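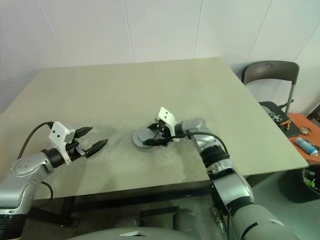

Slide 1. The table, with the gray disc on it.

Notes for the August talk, Vusumuzi Ngcobo. Allow 20 minutes and leave the rest for questions.

Open with the title and go straight in. The talk is about work tables: what the top should be, how much should be on it, and what happens when one small thing is put down in the middle of a large surface. Most of the people in the room will have come from the Nurcombe workshops and will be planning their own fit-outs, so keep it practical.

Point out the color first. The top is pale and a little dull, somewhere between gray and beige. Gray parts don't stand out strongly on a top like that, but the dark rim on a piece like this one gives you an edge to look for. Ask who has lost a washer on a gray bench. Wait for hands.

Then the surface. There is a mottled patch toward the middle that looks a bit dusty. Say that pale tops show marks like this and dark tops show other marks, mostly lint and fingerprints. My own view is that you choose the kind of dirt you would like to see. At Skorner we went pale in the assembly room and dark in the paint store, and I would do it the same way again.

Wiping down. Damp cloth, then a dry one, working from the back edge to the front. Do it at the end of the shift. The morning crew at Treltcombe used to do it when they came in, and they were setting parts down on a damp top for the first quarter of an hour.

Size. Large square tops look generous on a plan. The trouble is the middle. If people work from one side only, the far half turns into a shelf, and things get left there. Tell the Treltcombe story here: we cleared the back halves of the benches and logged 313 loose items, most of them caps, lids and offcuts with no job number. Keep this short. It gets a laugh, but it can eat five minutes.

Pause for water.

Second part, the rule for small round pieces. Flat and shallow things such as caps, dishes and covers are awkward to get off a smooth top. Fingers slide over them. Take hold at the side, and keep the area around the piece clear so there is room to come in low.
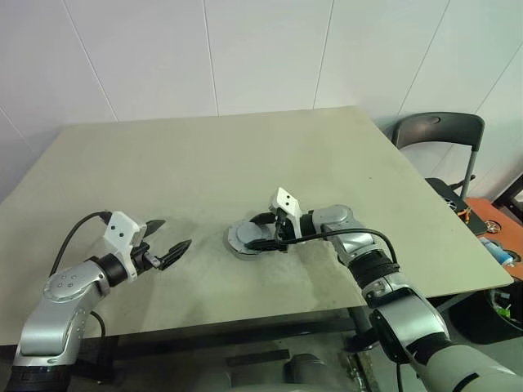 Clear space is cheap and people give it up too easily. We asked for a hand's width around any part being worked on, and within 2 weeks there were tape rolls and pencils inside it again. What worked was moving the pencil pots to the wall side of the room, so that it took a few steps to bring one over.

Walls. Plain white panels behind a bench are fine. I prefer them to pegboard, which fills up and then has to be dusted. The seams do need a wipe now and then. If anyone asks about light, say that white panels pick up a tint from whatever is nearby — a bit of lavender, a bit of green — and that it only matters if you are matching paint.

Costs, if there is time. The Van Rooij quote is in the handout. Don't read it aloud. Say that we replaced the tops and kept the legs, and that the job was done by 2 people.

Questions. Likely ones: edge banding, table height, whether to use mats. On mats, I don't use them for small parts, as the edge catches. On height, refer them to the sheet at the back of the handout and ask them to measure their own people first.

Leave the first slide up while they file out. Collect the clicker.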